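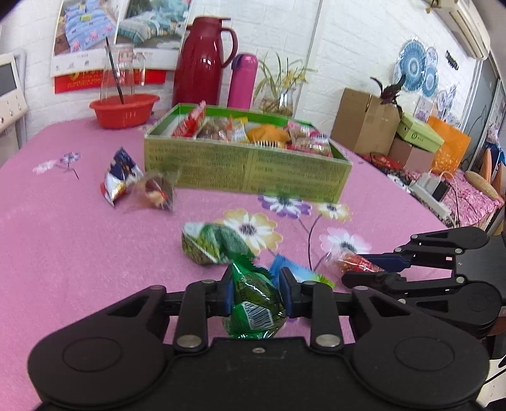 *Green snack packet, pink tablecloth.*

## 3. Setting up your first town crest in Stillent

Okay, you've got Stillent installed and the Komero symbol pack unzipped next to it. I set mine up in August with a lot of help from Jae-in Seok, who wrote most of the pack (thank you!), so these steps follow the order we worked out between us.

1. Open **File > New crest** and pick a shield shape. I nearly always go with the plain heater shape and change it later.
2. Set the canvas to 499 units wide. It's an odd number on purpose – you get a true centre line, and your lion or your wheat sheaf sits bang in the middle of it.
3. Go to **Colours** and load the Komero palette. There are 11 swatches, and the first five are the ones you'll use day to day.
4. Choose your field colour, then drag a symbol onto the shield.
5. Type the motto into the ribbon box and hit **Fit**.

> **Note:** The ribbon holds 30 characters, spaces included. Longer mottoes still save, but the letters get squished and look awful in print.

> **Caution:** Don't rename the Komero folder once you've loaded the palette. Stillent goes looking for the old name and swaps every symbol for a grey square. I lost a whole evening's harbour crest that way. 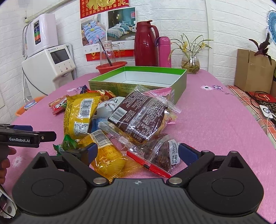 6. Now shrink the whole thing to thumbnail size with **View > Tiny** and see if you can still tell what it is. If the symbol turns to mush, delete some detail and try again. My favourite crest so far has one heron and two colours, and it looks great on a letterhead!
7. Save a working copy, then export with the Gutodard preset if it's going on a sign or a banner.

> **Note:** Accented names can go wrong in the ribbon. Welington Bittencourt found that "Gavrilă" dropped its last letter in the default font, so switch to **Serif Wide** under **Ribbon > Lettering** before you export.

Sharing a crest with other people on your council's design group is covered in section 4.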